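Trudness Tabletop Set: README

Release notes and contents for the September 19, 2021 version

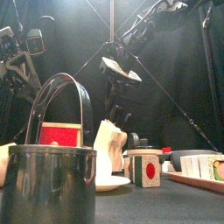
Trudness is a collection of photographs of small household things, toys and play food arranged together on a table. It was put together at Gircombe for people who need pictures of mixed, crowded tabletops, where one thing stands partly behind another. The first version had plain backgrounds and single objects, and it is still available under the old name, Tetadance.

What is in it

The set holds 160 photographs in 6 folders, one folder per arrangement. Each arrangement mixes sizes and finishes on purpose. A shiny metal bucket with a wire handle may stand next to a white pitcher on a saucer, with small wooden boxes and speckled blocks behind. Sliced sushi rolls on a long wooden tray turn up at the side of the table in one folder.

Folder names are lower case with no spaces. Files inside a folder are numbered from 001. The numbers show the order of saving and have no other meaning.

Labels

Every folder has a plain text file called items.txt, with one item per line. We used everyday words: bucket, pitcher, saucer, block, box, bowl, tray. Where we could not agree between two words the line has both, split by a slash, as in pot/kettle. Colours are given only when they help tell two similar items apart - the small red cube and the larger speckled one, for instance.

Items that are mostly hidden are marked with the letter h. An item counts as hidden if you would struggle to name it from that photograph alone. Please don't treat this as a measurement. It was done by eye.

Known problems

Shiny surfaces pick up reflections, and the metal bucket is the worst for this. We left the highlights alone.

Wire handles are labelled as part of the bucket, so anything seen through the handle may overlap with it if you draw boxes.

In 37 files the item list was copied from the photograph before and has not been checked again. They are named in unchecked.txt.

Changes in this version

Spelling made the same in all lists. "Jug" is now "pitcher" everywhere.
Added 2 folders.
Removed duplicate files.

Use and credit

Free for teaching and research. Please credit "Subramaniam, Trudness Tabletop Set" and keep this file with any copy you pass on. Corrections to the item lists are welcome - send the folder name, the file number and the line as it should read. The next update is planned for October.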